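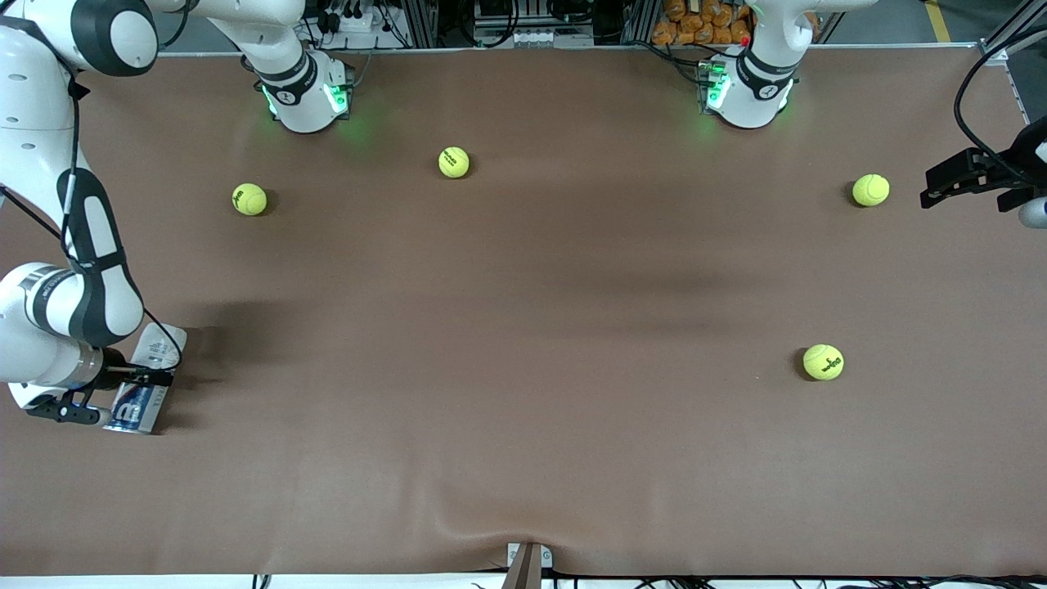

Domley tabletop mat, reddish-brown: two months of hard use

I have bought a lot of things to put on top of tables. Oilcloth, cork, a rubber sheet that smelled of tyres until we gave it away. The Domley is the first one I'd buy again, and I've already told everyone at work, so now it's your turn!

What you get is one big piece of smooth fabric with a matte finish, and big is the word. Ours runs nearly edge to edge on the long table, and I had it down in less time than it took to find the scissors and open the parcel. It came from Brultalier and cost 132, delivery included. Not cheap for a mat, I know, but the table underneath was 1,549 and I'd like it to stay nice.

The finish is the thing I love most. We have strong lights over the table and the bare top used to throw them straight back in your eyes. No glare at all with this on. And the colour is lovely – a warm brown with plenty of red in it, much nicer than the flat chocolate I was expecting from the website. Anything bright stands out on it, too. Yellow tennis balls look almost lit up, and a white carton with blue print is easy to spot from the door. If you sort, pack or lay things out for a living (or just lose small parts, like me), that makes a real difference by the end of the day.

It's quiet as well. Boxes go down with a soft bump where they used to bang, and I can slide a full one across without that awful squeak.

Now the grumbles. It wrinkles. Ours has one near the bottom edge, in the middle, where the fabric bunches up a little, and I've smoothed it out more times than I care to admit. It doesn't get in the way of much, but if you're the sort of person who straightens pictures in other people's houses it will bother you. Nayara Evangelista, who shares the table with me, swears by rolling the mat the opposite way overnight. That helped for a few days. A cool iron through a tea towel helped for longer, though the leaflet says nothing about ironing, so do that at your own risk.

My other moan is the fold lines. It arrives folded into a flat packet and the creases took 10 days to drop out. A cardboard tube would have solved it and I'd happily have paid a bit extra.

Cleaning is easy. I shake it outside on Fridays and go over it with a damp cloth, and a splash of tea came out with washing-up liquid and cold water. I haven't dared put it in the machine.

We did try the Zumgate mat first, which is thicker and lies flatter, but it has a shine to it and it only came in grey. Adalberto Lins still prefers it and has it on his own bench, so there you go.

I've just ordered a second Domley for the side table, same colour. Get the size up if you're between two – you can always tuck the extra under, and a mat that stops short of the edge drives me mad.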